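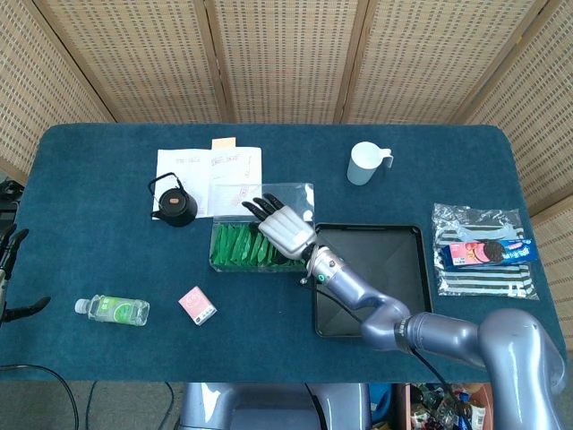
Ingvild Fjeld said straight off that she wasn't interested in talking about paint colours for the landing stage until we'd sorted the last boat, and could we please move it to the top. A fair bit of nodding went on, so I've written these up in the order we talked and not the order on the agenda. Sorry to anyone trying to follow along with the printed sheet.

Prastside Ferry Users, Monday evening, started at half past seven (well, twenty-five to eight). I took the notes. If I've got you wrong, shout before the next one and I'll change it.

Minutes of the last meeting

Agreed, apart from my having written that the slipway was "dangerous" when what was said was "slippery". Changed. I still think it's both, but that's me and not the meeting.

The last boat

Most of the evening went on this. As it stands the last crossing from the town side leaves at ten to seven, and the 48 bus gets to the quay at five to. Everyone who works in town knows the feeling of standing at the front of the bus with your bag on your shoulder watching the Graner go without you. It's a long way round by road and there's no bus at all on our side after six.

Ingvild has been keeping a notebook of missed connections since the spring, and she read some of it out. It was mostly times, and then every so often a remark like "sideways rain". She'd like the boat held until the 48 is in. Several of us would rather have a fixed later time, because if you hold a boat for a bus then the people already sitting in it don't know when they'll be home either, and some of them have children to collect. We went back and forth on that for a good while.

The petition closed with 3237 names on it, which is a lot more people than live in Prastside! A good share must be summer visitors and people from the town side who come over for the beach. I did ask whether that weakens it. The feeling in the room was no, they buy tickets as well, and nobody gets a discount for being a local any more, so why should their names count for less.

What we settled on: we ask for the last boat to move to ten past seven, all week, as a trial through the winter timetable. If they won't have that, we ask for the hold, with a limit of ten minutes. Ingvild will write the letter and I'll check the times in it against the bus timetable, which I should've done last time and didn't.

There was also a question about whether we should be writing to the bus people at Nseir at the same time. Yes, we should. It might be easier to get the bus to leave ten minutes sooner than to shift the boat. Somebody at the back pointed out that the bus used to leave sooner and was moved for the college, so I'd like to find out what the college needs before we go asking for it back.

Tickets on the phone

Vekix, the ticket app, is still a sore point. It works well enough for people who've got signal, and there isn't any at the end of our jetty. You can buy your ticket at home before you set out, but then it only lasts for the crossing you picked, so if you miss that one you're buying another (see above, buses). Three different people told me versions of this over the evening, one of them twice.

The skipper has been letting people on with an out-of-date ticket if they've got the earlier one on their phone to show him. We all agreed this is good of him and we all agreed not to put it in the letter. I realise I've now put it in the minutes. I'll leave it out of the copy that goes on the noticeboard.

We'd like tickets to be good for the whole day. That's the ask, and we're keeping it to one line so it can't be misread. We'd also like the cash tin on board to stay, as there was a rumour in August that it was going, and plenty of people on both sides still pay that way — my mother for one.

The waiting room

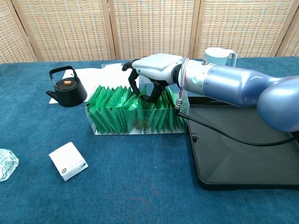
The shelter on our side leaks at the landward corner and the bench underneath has gone soft, and we've got £300 left from the quiz to spend on it. A new bench would eat the lot. Patching the roof first seems the sensible thing, and then the old bench can be turned round and repaired at the bad end over the winter. We moved on to the timetables, which at the moment get shoved behind the glass and go mouldy, and I had a thought while I was looking at the refreshments table: a clear box like the one with the green tea sachets in it would do us perfectly. You can see what's in it from across the room, and if we fold the timetables small they'd stand up in a row in just the same way and people could pinch one out as they go by. It'd need a lid for the weather. I've said I'll price one up and bring it next time, and if it's silly money I'll drop it.

Someone asked if the shelter could have a light on a timer. It could, but the electrics come off the boathouse supply, so we'd need to ask, and the last time we asked we didn't get an answer for a year. I'll ask.

The paint colours did come up at this point. We've had green, dark blue and "whatever's left over from the boathouse". I'm not going to write down everything that was said. It's going to be dark blue unless I hear a really strong argument before the weather turns.

How full is the boat?

The Graner is licensed for 80, and on a fine Saturday in the holidays people do get left on the quay. It's happened to most of us. The trouble is that we don't know how often, and the company says it hardly ever happens. We talked about keeping a note of it next summer, just the time and whether anyone was left behind. I'm keen, but I can't be down there all day, so there'd have to be a sheet pinned up that anyone could fill in. We can pick this up again in the spring when people can see their diaries.

Bikes take up a lot of room too. I'll say no more than that, as half the room came by bike and the other half had things to say about it — we'll give it its own slot next time.

Any other business

The lifebelt on the town side is back. No idea where it's been.

A pair of reading glasses in a brown case was left on the boat and is behind the bar at the pub. They've been there a while, so do go and look if you've been squinting.

There was a request for earlier meetings, so that people from the town side can get home afterwards. As the last boat's at ten to seven and we start at half past, anybody who'd come over from there was stuck for a lift, and I'm a bit ashamed we hadn't thought of it. We'll try five o'clock next time and see who can make it.

To do

Ingvild: letter about the last boat, and the line on day tickets.
Me: check the times, write to Nseir, ask the college what it needs, price up a box with a lid, ask about the shelter light.
Roof patch: I'm after two people with a ladder. Ring me or catch me on the morning boat.

We finished at ten past nine. Date of the next one will go up in the shelter, on the dry side.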